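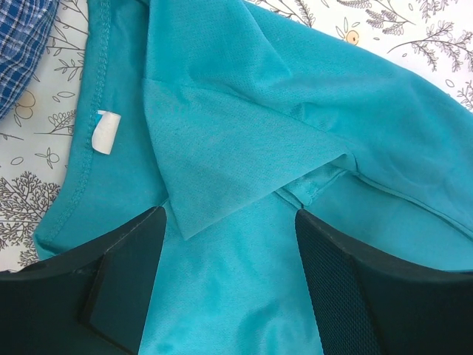 4.2 Pacing at the back of the field

The Jeden trail race is run over two laps of the same loop, and each runner's time was taken at the end of both laps. Of the 409 starters, 170 agreed to fill in our form at the finish. The rest of this section deals with that group only. Runners who dropped out are covered in Section 5.

We compared lap times for the first and last quarters of the finishers. In the front quarter, the second lap was a little slower than the first for most runners, and the spread was small. In the last quarter the slowdown was larger and much more uneven. A few of the slowest finishers ran a faster second lap. When asked, they said they had walked the early climbs on purpose and had kept to that plan even when they found themselves alone.

Nine runners in the last quarter gave a different account. They had started near the middle, moved with the pack to the Kiani aid station, and then stopped there for a long time. Their pace on the trail after the stop was close to that of the people around them. Most of the places they lost were lost sitting down. Takács and Dahlgren reported the same pattern in their earlier work on the Kalel course, although their runners were younger and the weather in January was a good deal colder.

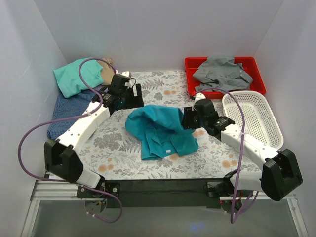
4.3 Reasons given for finishing

Runners in the last quarter were asked in an open question why they had kept going. Answers were sorted by two readers (Onyeka and Villanueva), and a third reader, Rustad, settled the cases where they differed. The most common answer was that the runner had told someone at home they would finish. Next came the wish to avoid a ride back in the sweep car -- a reason we had not listed on the trial form. Few mentioned the finisher's shirt or any other award.

The answers did not differ clearly by age. Runners in their first trail race wrote more, and more often named another runner who had stayed with them. Past finishers tended to write a few words or leave the line blank.

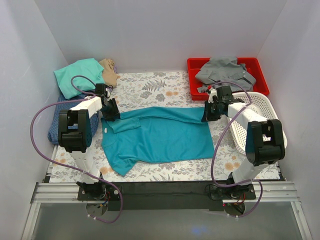
Figure 2. Teal short-sleeved T-shirt, partly folded, on a floral-patterned mat.

We did not ask about training volume in the open question, and the few remarks on it were set aside. They are taken up with the Flakell survey in Section 6.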